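Hard Drives, Holders and Hanging Things Up: Your Questions

I get the same handful of emails every month about storing bare hard drives, so I finally put my answers on one page. I run the backup side of things at Hellon, a small sound archive in Ornness, and I've been looking after shelves of old drives for long enough to have opinions. If your question isn't on here, write to me and I'll add it.

How many drives do you have?

1,104 at the last count, and 1,002 of those are bare internal drives with no case of any kind. The rest are externals that people handed in with their cables (or without them, usually without them).

Why would you hang a drive under something?

Space! My work table is narrow and everything I put on it gets a mug on top of it sooner or later. A holder overhead keeps the drive I'm dealing with off the table and in one spot, so I always know which one is "today's drive". For long-term storage I wouldn't bother — a lidded box on a shelf is fine.

Can I run a drive while it's in a holder like that?

I don't. Mine go in a holder for sorting and labeling, and when I want to read one it goes in a dock. If you do want to run a drive in a holder, make sure it's held firmly and that air can get around it, and check what the drive maker says about mounting positions.

What should a holder be made of?

I like plastic, as long as the edges are smooth and it doesn't flex when you push the drive in. Printed ones are great if you have a printer or a friend with one. Run your finger along every ledge first and sand off anything that snags. I spent a whole June evening doing that with a batch of 40 and I'd do it again.

How tight should it be?

Snug enough that the drive stays put when you bump the table, loose enough that you can get it out without swearing. If you have to pull on the connector end to free it, the fit is wrong.

What about static?

Touch something grounded before you pick a drive up, or wear a wrist strap. Hold the drive by its sides and keep your fingers off the circuit board. I store mine in antistatic bags and only take one out when I need it.

Where do you put the label?

On the bag AND on the drive, every time. On the drive itself I use a small paper sticker on the short end, well clear of any vent hole. Please don't cover the vent hole. Some drives even print a warning next to it, and I've still peeled stickers off that exact place.

Do you check the old ones?

Yep, I pull them out in batches of 100, spin each one up, copy off anything that only lives in one place and write the month on the bag. It's slow and I play a lot of radio.

Do you ship holders or sell drives?

Sorry, neither. The Ajayi shop over in Grerkville stocks bags, docks and sorting boxes, and they're very patient with people who don't know which size they need.

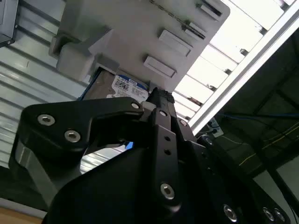 Hard drive tucked under a light gray overhead holder.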